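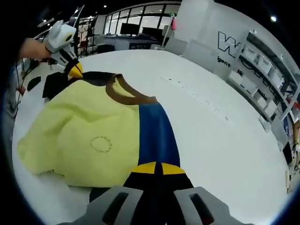 A yellow garment with a blue panel and a dark brown neckline, spread on a white table.

Remholm, the long-promised restaurant from chef Hjalti Hjaltadóttir, opened in June with a tasting menu of 15 courses, a room full of pale chairs and a price of $104 a head. Wine is extra. So is bread, if you want more than the first slice.

The pitch is "coastal cooking without a coast." We are 721 miles from the nearest salt water, so the second half of that is hard to argue with. The first half needs work. On opening night the cod arrived under a foam that the server called "harbor." It tasted of celery.

Hjaltadóttir made her name at Tapia, a 9-table spot where the lamb soup was worth a wait in the rain. None of that soup is on the menu here. Asked why, she said she wanted diners to "let go of the bowl." Most of the people at the next table looked like they would have been happy to hold on to one.

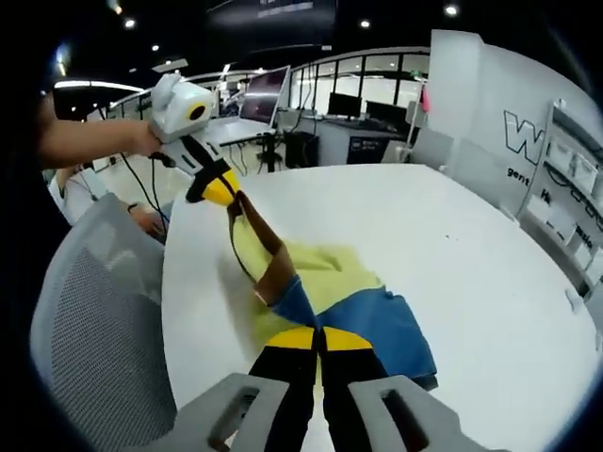
The money comes from Bratel, the hospitality group that also runs the rooftop bar Clitent, and it has been generous with the adjectives. A press sheet calls the new place "radically humble." Humble restaurants don't usually hand out press sheets, and they don't usually charge $15 for a carrot -- even a good one, and this one was good, cooked slowly in brown butter until it was nearly jam.

There were other bright spots. The rye pancakes with smoked trout could carry a brunch place on their own. Pastry chef Rocío Chávez sent out a burnt milk ice cream that got quiet nods all over the room, and it was gone in four bites. I would have paid for a second scoop. It isn't sold that way.

Kevin Benavides, Bratel's director of restaurants, said the kitchen is "fully booked in spirit" through the fall. I asked what that meant in reservations and he said he would get back to me. A check of the booking page at 6 p.m. showed open tables for that same night, at 7, 7:30 and 8.

Octavio Cuadros, who has run the lunch counter across the street for years, was kinder than I expected. "Let them try it," he said. "People come out hungry, they come to me." He has started staying open until 11.

A shorter menu is planned for the bar, with snacks and possibly the lamb soup, though Hjaltadóttir would only say that it was "being discussed." Prices haven't been set. If the soup does show up in a bowl, with a spoon, I'll go back.

Remholm serves dinner only. Reservations are taken online and paid in full at booking.
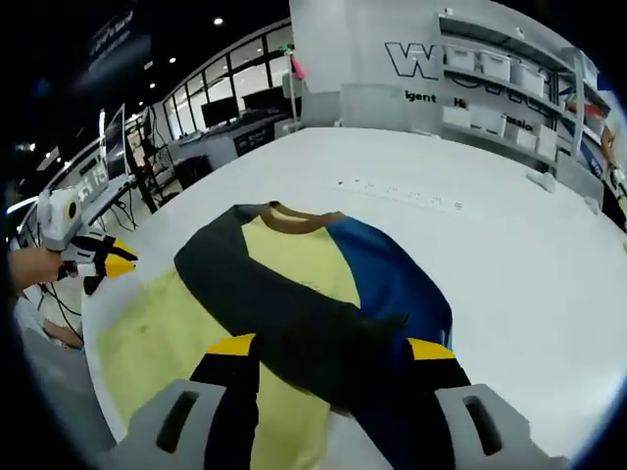
More in Food and Drink

Bayu Yusof's noodle stall adds a second night
Clitent drops its cover charge
Where to get a decent breakfast before 7 a.m.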